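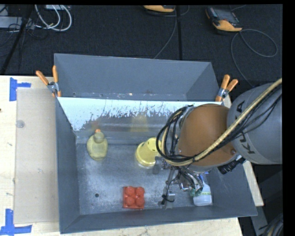 Getting grasp proposals to stop chasing reflections in a metal bin

Updated 6th August. Quick writeup so I stop answering this in chat. Assumes you already have the Sistex planner running, a depth camera that's calibrated to the arm base, and some grasp network that spits out scored candidates. Ours is the Lasell one but the steps are the same for anything.

Symptom: shiny bin, divider across it, and the top scored grasp sits on the divider wall. Network sees a yellow smear on the metal and thinks it's an object. Duck and cup are the worst for this, both throw a soft color patch onto the panel. Arm goes in, closes on nothing, retries, same thing again.

Step 1. Crop in the bin frame, not the camera frame

Most people crop the point cloud with a box in camera coordinates. Fine until somebody bumps the mount. Put the bin in the scene as its own frame, then crop in that. Four walls plus floor plus divider, each as a plane. The divider is slanted so don't fake it with an upright box – fit the plane from a scan of the empty bin.

bin_model:
 frame: bin_front
 planes: [floor, left, right, front, divider]
 divider_fit: empty_scan

Save the empty scan. You'll want it in step 3. Also clamp the divider down first. If it shifts after the fit, redo the fit.

Step 2. Throw out points behind the planes

Reflections often come back with depth behind the metal. Easy kill. Anything past the divider plane or under the floor goes. Leave a small margin or you'll eat the underside of flat things, a toy brick lying near the front wall loses its bottom edge first.

Holes in the floor: mask them by hand. One polygon, done.

Step 3. Subtract the empty scan, but in depth only

Do NOT subtract color. Scuffed metal changes look with every lamp and you get junk everywhere. Depth difference against the empty scan, then median over a few frames. What's left should be blobs sitting on the floor. Look at it in the viewer before going on. If the divider still shows up as a blob your plane fit is bad, go back to 1.

Translucent stuff is the exeption. A clear bottle can vanish completley here since the depth goes straight through it. For those we keep the color segmentation mask and fill in depth from the floor plane plus a fixed height per class. Ugly. Works ok. Joelle Zein has a nicer version with a learned depth fill, ask her for the Awwad branch.

Step 4. Filter the arm out

If you capture while the arm is over the bin, the self filter has to cover more than the links. Hoses and cables aren't in the URDF. They loop out past the wrist and the network will happily propose a grasp on a cable. Two ways:

- move to the clear pose before every capture (slow, safe)
- add fat capsules around the wrist and the hose run, attached to the last two links

We do the first for now. Second one needs retuning every time someone reroutes a cable.

Step 5. Re-score

Take candidates from the network and run them through:

max_candidates: 50
reject_if_contact_on: [divider, left, right, front]
min_support_points: 74
approach_check: full_gripper

approach_check matters. Default only checks the fingertips. Brackets above the fingers are wider and they hit the wall when you reach for something in the corner.

Step 6. Test

Replay first, no motion. Hussam recorded 151 captures in February, 193 if you include the ones with the divider out – skip those. Any top candidate on metal is a fail. Then slow speed on the real arm, pendant in hand.

Still broken: strong glare along the top of the divider leaves holes in depth, and the median doesn't fix it. Tilting the lamp helps a bit. Will update when Latrice is done with the polarizer tests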